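Study Skills for Returning Learners
Handout 4: Planning a Long Piece of Writing
Tutor: Abla Zoubi, Vundthorpe Evening College
21 Oct 2018

Welcome back, everyone, and thank you for the lively talk last time (I went home with two pages of notes of my own!). Tonight we turn to the term essay, which should come in at 3000 words. I know that number made a few of you go pale. It's a big piece of work, but you have 28 days to do it in, and we'll take it a bit at a time.

Start with the question, and copy it out by hand. Then write down what you already think the answer is, even if you feel silly doing it. Your first answer will probably change, and that's fine – mine always does – but it gives you something to argue with while you read.

Next, the reading. Please begin with the Namboodiri chapter in your course pack, which starts on page 209 and is much friendlier than its title. The Fallent article is harder going. Read its opening and its last section first, have a cup of tea, and then go back for the middle.

When you make your outline, give each section a rough word count and one sentence saying what it's for. If you can't write that sentence, the section may belong somewhere else, or it may be two sections that have gotten tangled up.

Working goals

A goal you can use on a weeknight is small and has an end to it. "Work on essay" is hard to sit down to after supper. "Write 50 words on why Fallent disagrees with Namboodiri" is something you can do while the potatoes boil, and very often you'll find you've kept going well past it.

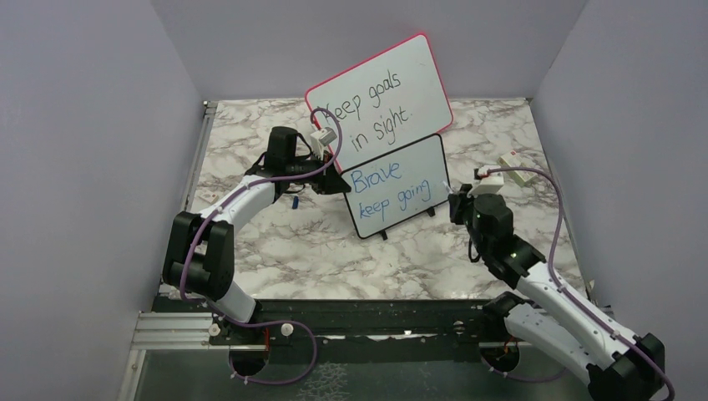 How many sources do I need for the term essay?
Five is plenty, as long as you've read them properly and at least two come from outside the course pack.

For next time: bring your outline on one sheet of paper, and please read the Pruvik case study, skipping the appendix.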